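Gripper week, part two

So the second pair of jaws arrived on Tuesday, which means I've finally been able to do what I've been promising since March and put the Balska grippers up against the Cesum ones on the same arms, with the same toys, at the same table. I have a cold, a mug of tea and far too many notes, so bear with me.

For anyone who missed the last post: the Cesum set is what I've had on both arms from the start. Short travel, quick to close, and a nasty little click at the end of the stroke that drives me up the wall. The Balska set is slower and heavier but opens a good bit wider, and the fingers come off with two screws. I can't tell you how happy those two screws make me. Changing Cesum fingers means taking half the wrist apart and then hunting for a spring under the sofa.

The job is still the toy kitchen. I know people would like to see me do something more serious with it, but play food is brilliant for this! It's light, it's cheap, it comes in every awkward shape going, and when you drop it you just pick it up again. Kettle, pan, corn, basket with a handle, all on black so the cameras have something to work with.

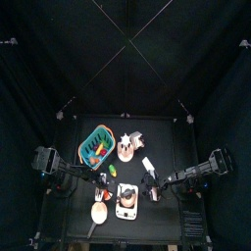
Anyway, I ran every task with both sets, driving the arms by hand through the Ackermann controller, and kept a tally on the back of an envelope. Corn on the cob was a draw. Both sets pick it up happily if you come in across the middle and both let it roll away if you get greedy and go for the end. Fruit went to Balska by a mile, because the wider opening means you don't have to be nearly so fussy about where you line up. Cesum can do it, but I kept nudging the thing along in front of me like a dog with a football.

The spatula was the surprise. I'd have bet good money on the Balska fingers being too chunky to get under anything flat, and they are chunky, but if you press down a touch before closing they seem to settle and find the handle by themselves. Cesum was faster at it when it worked and hopeless when it didn't. I had 3 misses in a row at one point and had to go and stand in the garden for a bit.

Then there's the kettle, my old enemy. There are two ways to do it. You can go for the handle, which is what any sensible person would do, or you can try to hug the body and lift. The handle is fine with either set as long as the wrist is turned the right way before you go down, and that's where I lose all my time. You get close, you realise you're a quarter turn out, you back off, you try again. Hugging the body is a lovely idea and I don't recommend it. It's smooth and round and the fingers are flat, so you can guess the rest.

I've also been leaning on the wrist view a lot more than I used to. From overhead I can tell which thing I'm heading for, but for the last bit of the approach I want to see my own fingertips and what's between them. I've been on the small Brondico camera for that since the summer and I've stopped noticing it, which I mean as praise. It does go murky when the lights are down, and shiny white plastic is much easier to read than anything dark.

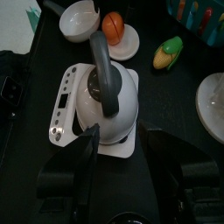 Marsh_hen left a comment under part one saying I'd be better off spending the money on softer finger pads than on a whole new gripper, and that a strip of silicone on the Cesum jaws had sorted out nearly all of the slipping on a similar set-up. I'm annoyed at how reasonable that is. I've ordered some, and I'll do the kettle again with pads on both sets before I say anything final.

Wear is the other thing I want to look at. The Cesum jaws have done 4,000 open-and-close cycles according to the controller log and there's a tiny bit of play in the left one that I'm sure wasn't there in the spring. The Balska ones are fresh out of the box, so it's hardly a fair fight yet.

For now the Balska pair is staying on. Pads should be here next week, and I still need to find that spring.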